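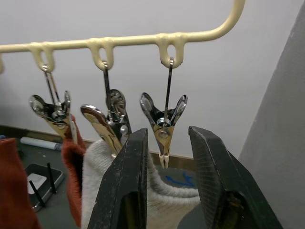 为什么我越来越不想买烘干机

前阵子搬家，从Trestley搬到河对面的Sarard，新房子比原来小9平米，阳台倒是大了一圈。朋友来暖房，一进门先看阳台，然后问我：“烘干机放哪儿？”我说没打算买。她那个表情，好像我说的是没打算装马桶。

先交代一下，我不是反对机器的人。洗衣机我天天用，洗碗机坏的那个月我差点跟全家翻脸。烘干机我也用过，上一套房子是房东配的，一用就是三年，毛巾烘出来是真软，这个我认！可是搬过来之后没有它，我发现自己居然没怎么想念，反而重新喜欢上晾衣服这件事了。

说起来有点老土。我小时候住的那个院子，楼和楼之间拉着铁丝，谁家今天洗了床单，谁家孩子尿了床，全院都知道。一下雨，楼下有人扯着嗓子喊“收衣服啦——”，家家户户的窗户啪啪地开。邻居不在家的，隔壁顺手就给收了，叠好放在门口的板凳上。现在想想，那时候大家也不见得多热情，吵架的时候照样吵，可衣服还是会帮你收。

现在的小区呢，很多都不让往外晾了。Sarard这边的物业公约里就有一条，阳台外侧不得悬挂衣物，理由是“影响立面美观”。我看到这几个字就来气。一栋楼里住着105户人家，有人住就得洗衣服，洗了就得晾，这有什么不美观的？你去外地旅游，看见老巷子里头顶上飘着一排衬衫，还要停下来拍照，说有生活气息。回到自己小区，同样的衬衫就成了脏乱差，这个道理我一直没想通。

当然了，反过来的话我也听过不少。南方的朋友一到回南天就给我发牢骚，说你站着说话不腰疼，我们这儿衣服晾一个礼拜还是潮的，穿上一股味儿。还有家里有小宝宝的，一天换好几身，晾都晾不过来。过敏的人春天也不敢把被子往外拿，四月里满天的絮，晒一趟等于裹一层毛。这些我都服气，该买就买，买了就痛快用。我烦的是另外一种劲头，就是把“晾衣服”说成一种落后，好像一个家庭的体面是从家电数量里数出来的。我在网上看装修帖，有人说阳台没打算放烘干机，底下一串留言教育她“时间就是金钱”。晾一桶衣服能花多少时间呢？我自己磨磨蹭蹭的，一边晾一边听广播，30分钟顶天了。这半个小时省下来，我多半也是躺在沙发上刷手机。

而且晾衣服的时候脑子是松的。抖一抖，拽一拽领口，把袜子一只一只夹上去（永远有一只找不到另一只，这是全世界的谜），手上有事做，心里就不太慌。我有好几件拖着没定的事，都是在阳台上想明白的，包括辞掉上一份工作。坐在书桌前反而想不动。

还有个小小的好处，你会开始留意天气。以前我出门全靠手机，外面刮什么风一概不知道。现在早上七点多拉开窗帘，先看云，再摸摸风，心里盘算今天能不能洗床单。楼下的阿姨比我厉害多了，她说今天别洗厚的，那就真别洗，比预报准。我们俩就是这么熟起来的，在电梯里聊的全是这个。

要说花钱，我搬进来以后在这上头一共花了160块，买了个落地架子，外加一些零碎。有回逛Grundalar还看见一种会自己升降、带灯、能连手机的晾衣架，我站那儿看了半天，最后还是走了。我怕它哪天要更新系统，我的内裤就悬在天花板上下不来了。

物业那条规定，我上个星期日写了封信去提意见，建议至少给朝南那面留出几个小时，或者把楼后头那块空地辟出来，拉几根绳子给大家晒被子。信写得挺客气的，“立面”两个字我还特意加了引号。目前没有回音。阿姨说她也要写，让我把底稿发给她，她照着抄一份，把晒被子那段再加长点儿。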